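分类:讲稿与分享 / 纸品与包装

瓦楞纸杯:一只杯子的里里外外
讲稿备注(讲者:Wilma Visser)

开场

大家好,先请各位把手边的杯子拿起来。进门的时候每个人都领到了一只,热茶在左边,咖啡在右边,还没倒的先别倒,空着更好看。

用手指甲沿着杯身横着刮一下。听到声音了吗?像小时候拿尺子刮搓衣板那种声音!我第一次注意到它,是在 Portela 的茶水间等水开,闲得无聊刮了半天,旁边的同事问我是不是焦虑。我说没有,我在听杯子。后来就真的开始琢磨这件事了,一琢磨琢磨到今天。

(停一下,让大家刮。前排一般会先笑。)

今天我想讲的很窄,就讲这一种杯子:外面一圈竖向波纹的纸杯。不讲咖啡文化,不讲品牌,也不讲环保的大题目,那个题目值得另外请人来讲。我讲它怎么卷起来、杯口为什么是圆的、杯底藏在哪儿,还有我们怎么挑、怎么存。总共 20 分钟,最后留时间动手拆杯子。

第一部分:两层是怎么回事

最普通的单层纸杯,一张扇形的纸卷成一个筒,侧面搭一道缝,底下塞一个圆片,就完了。扇形,请记住这个扇形。很多人以为杯子的纸展开是长方形的,一拆开才发现是弯的,上边一道大弧,下边一道小弧。因为杯子上宽下窄嘛,拿长方形的纸是卷不出来的。

(举起拆好的那张扇形纸,正反面都给大家看。反面有光泽的是内层淋膜,先不展开讲。)

瓦楞杯是在这个内杯外头再套一层。外面这层先压出波纹,再卷,再套上去粘住。波纹的峰顶着手指,波纹的谷和内杯之间就留出一条一条的空隙。空隙里是空气,空气传热慢,所以手不烫。道理初中就学过,可是把它做成一层薄薄的纸,我到现在看到还是觉得漂亮!

波纹的方向也有讲究。我手上收集的杯子里,竖纹最多,从底一直走到杯口附近;也有斜纹的,有拧成麻花的,还有一种是水波一样左右晃着往上走的。直的那种刮起来声音最脆,带弯的那种声音发闷,但是握着更不容易滑。Disley 有一款斜纹的,我特别喜欢,手指会自己顺着纹路找到位置。这个纯属个人爱好,各位可以不同意。

有人问过我,波纹能不能横着来?能,我自己糊过一个。竖起来很难看,像一个泄了气的弹簧,而且一捏就矮下去一截。竖着的纹路像一排小柱子,站得住。大家可以回家试试,一张旧瓦楞纸,一把剪刀,一卷双面胶,十分有趣,孩子也喜欢。

第二部分:杯口

接下来请用拇指摸杯口。圆的,对吧?这一圈叫卷边,是把内杯的纸往外翻、再往下卷出来的。所以大家看,外层哪怕是牛皮色,杯口往往还是白的,那是里面那层纸自己翻出来了。我每次讲到这里都忍不住激动,这一圈白边等于是内杯伸出头来跟你打招呼。

卷边干三件事。嘴唇碰着舒服;杯口硬了,拿起来不会变椭圆;还有,杯盖要靠它扣住。你们试着把卷边剪掉,再去捏杯子,整个杯子软得像信封。我在 Nosta 做分享那次,请一位听众上来剪,他剪完一捏,全场都“哦”了一声。

(这里请一位听众上来剪。剪刀在讲台右手边的布袋里。注意别用装了水的杯子。)

卷边唯一的弱点在侧缝。纸在那里是叠着的,厚一些,卷起来会有一个小台阶。盖上盖子以后,如果饮口正好对着侧缝,就容易顺着那里渗出来。所以我盖盖子之前总要转一下杯子,让饮口躲开那道缝。今天各位要是只带走一件事,我希望是这一件,回去立刻就能用。

第三部分:杯底

把杯子翻过来。(等大家翻。一定会有人已经倒了茶,提醒一声。)

杯底是凹进去的,圆片不贴桌面,真正站在桌上的是一圈纸边。内杯的侧壁在底下往里折,把圆片的边包住,压紧。外层的波纹纸常常套不到最底下,会露出窄窄一道内杯的白纸。有的人看见这道白边,以为是没套好,是次品。大多数时候不是,外层短一截,杯子才能站平,叠起来的时候也不会互相咬死。

要看一只杯子站得好不好,最好的办法是找一张亮面的桌子。木头桌、桌布都不行,太会替杯子遮丑了。放在光亮的台面上,杯子下面会有一点淡淡的倒影,纸边和倒影之间要是一边宽一边窄,那就是歪了。我家厨房的台面就是这么选的,家里人至今不知道。 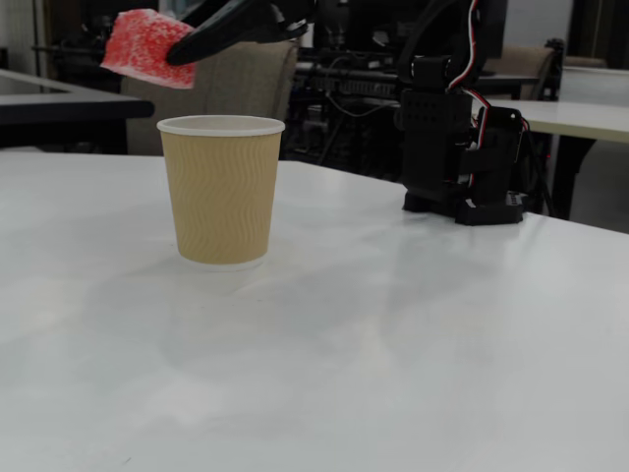
再说站稳。空纸杯很轻,上宽下窄,重心偏高,碰一下就走。我建议大家摆自助茶台的时候,杯子不要一只一只摊开摆,倒扣着叠成一摞,取的时候从上面拿。叠多高呢?我自己的上限是 14 只,再高就开始往一边弯腰了。倒扣还有一个好处,杯口不落灰,只是台面要先擦干净再扣。

顺便讲讲叠着取不下来的问题。瓦楞杯比单层杯难分开,外面那层纸有摩擦,受潮以后更明显。不要硬拔,硬拔会把外层拽松。一手托住里面那只的底,一手轻轻拧四分之一圈,它自己就松了。Toleo 的那款我试下来最好分,9 盎司的尺寸,外层收得比较短,一拧就开。

第四部分:存放

这一段我讲快一点,都是吃过亏的经验。

纸杯怕潮,也怕味道。和茶叶放一个柜子还可以接受,和洗衣粉放一个柜子,喝出来的就是洗衣粉。有一年 9 月,我把整整一箱放在水槽下面,拿出来的时候波纹都塌了,摸着软塌塌的,刮也刮不响了。声音其实是个很好的检查办法!脆的就干,闷的就潮。

开了封的那一条,塑料袋口折 2 折,拿夹子夹住,杯口朝下竖着放。不要横着塞进抽屉,最下面那几只会被压扁,压扁过的杯口再怎么捏也回不到正圆,盖子就扣不严了。

彩色印刷的和牛皮本色的,存放上没什么差别。我偏爱本色的,浅浅的黄褐色,有一点纤维的斑点,光从侧面来的时候每道纹都有影子,好看得不得了。

动手环节

好,现在请大家拆杯子。每桌有一把小刀、一碗温水。做法是这样:

先找到外层的搭缝,用指甲把它挑起来,慢慢撕,别急,胶一般只点在几处。外层下来以后,先别管它,看看内杯,是不是就是一只普普通通的白纸杯?

然后把内杯的杯底沿着折边泡一会儿水,再用小刀背去撬,圆片就出来了。最后把侧缝撕开,摊平,我们开头说的扇形就在你手里了。

请把外层的波纹纸和内层的扇形纸叠在一起比一比,弧度差多少,长度差多少。波纹纸可以拉一拉,拉平以后会长出一截,那就是藏在纹路里的长度。我每次看到有人拉开的时候“咦”一声,都特别高兴。

(巡桌。带小朋友来的那几桌,小刀换成木片。水洒了有抹布,在茶台下面。)

备用问答

能不能进微波炉?看杯底和包装上的标注,没有标就不要放,胶和淋膜都不喜欢。

能不能洗了再用?装过水的,晾干可以拿来放笔、放回形针。再装热饮我不建议,折边泡久了会松。

双层和再套一个杯套,哪个好?手感我选双层,杯套容易滑下来。但如果一天里冷饮热饮都有,单层杯配杯套更灵活,只给热的套上就行。

为什么倒满了还是烫?多半是手握得太高,握到卷边下面那一小段,那里外层已经收尾了。往下挪一点就好。

拆下来的扇形纸别扔,背面可以写字,我今天这份讲稿的提纲就写在三张扇形纸上。想要波纹样本的,结束后来讲台这边拿,斜纹的剩得不多,先到先得。

联系讲者:请通过活动报名页留言 | © Wilma Visser 保留所有权利 | 返回顶部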